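Naten Home Support
Ticket 98 — Two-slot toaster, one side not heating
Status: Closed
Product: Vostulent two-slot, grey
Opened: February 6, 2022

Reported problem
Left slot browns as normal. Right slot leaves bread pale on one face, even with the dial at 5. Started after the toaster was moved along the worktop, next to the toaster oven.

Reply 1 — support
Please unplug it, let it cool and empty the crumb tray. Look down into the right slot and check that the guide wires stand straight on both sides. Then run it once with nothing in it and tell us whether both sides glow.

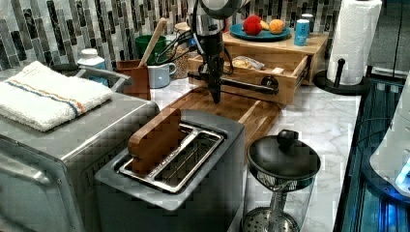

Reply 2 — customer
Crumb tray done, there was a fair bit in it. Both sides glow when it runs empty. The bread still comes out pale on the side facing the wall. I use a thick loaf from Ondenel and it leans over when I push the lever down.

Reply 3 — support
If both sides glow, the elements are fine. A slice that leans sits too far from one of them. Try a thinner slice, on setting 3, and run it 2 times with a pause in between. Keep towels and anything plastic well away from the toaster while it is on.

Reply 4 — customer
Thinner slice came out even both times. Thick one still leans — I will cut it down. Please close.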